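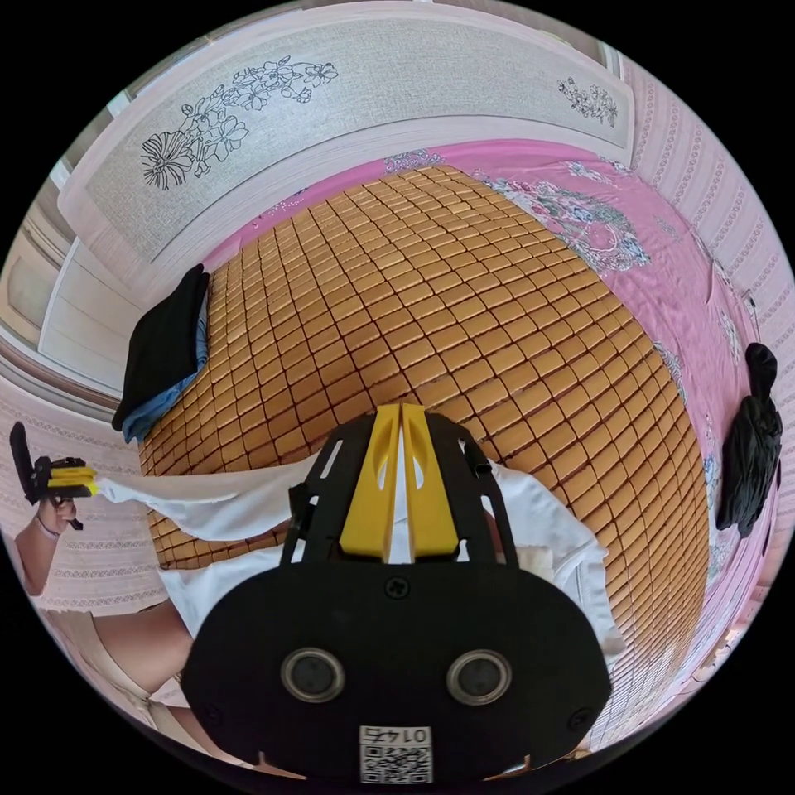
Woven tile cooling mat in tan and gold on a bed with a pink floral sheet and a padded headboard.

Mormont Adds Woven Tile Cooling Mats to Its Bedding Range

Sun 14 September

Home goods supplier Mormont has added a line of woven tile cooling mats to its bedding range. The mats go on sale this week through the Mormont website and at 18 stores that carry the company's summer bedding. They are sold under the Drotano name, which Mormont already uses for its pillow covers and light blankets.

A Drotano mat is laid over the fitted sheet and slept on directly. The face is made of small rectangular tiles joined in a tight grid. The tiles have a hard, smooth surface and do not hold heat the way a thick cotton pad does. The seams between them let the mat bend, so it can be rolled up when the bed is being changed or when the weather turns.

The first color is a mix of tan and gold with thin dark seams. Mormont chose it after a home trial in which 756 households used a mat for one summer and sent in comments. Most of the comments were about size and storage. Several people asked for a mat that stops short of the sides of the mattress so the sheet can still be tucked in and seen, and the final sizes were cut with that in mind.

"People buy a sheet they like and then they don't want to cover all of it," said Wyn Powell, who manages bedding at Mormont. "We left a margin on the larger sizes. If you have a floral sheet, you will still see some flowers."

The mats come in twin, full, queen and king. A pillow-size piece in the same tile is sold separately. Each mat ships rolled in a cloth sleeve with two ties, and the sleeve can be kept for winter storage. Mormont recommends rolling the mat with the tile side facing out. Folding it flat puts strain on the seams and is not covered by the warranty.

Care is simple. Wipe the tiles with a damp cloth and a little mild soap, go over them again with plain water, and let the mat air dry in the shade before it goes back on the bed. It should not be put in a washing machine or dryer. New mats may have a light smell when first unrolled, and an afternoon near an open window is usually enough to clear it.

The mats are made for Mormont by Hopkin, which also makes the company's table runners and seat covers. The first production run is 3,592 mats across all four sizes. Of these, 3,353 have been set aside for online orders and the rest will go to stores. A second run is planned for December, ahead of the spring season, and will add a darker brown.

Customers who already own a Drotano blanket or pillow cover can register it on the Mormont website and receive free shipping on a mat. The offer applies to one mat per household.

Store buyers who would like tile samples or a size chart can write to the Mormont trade desk. Orders from stores outside the current list will be handled by Stullunari, the company's distributor.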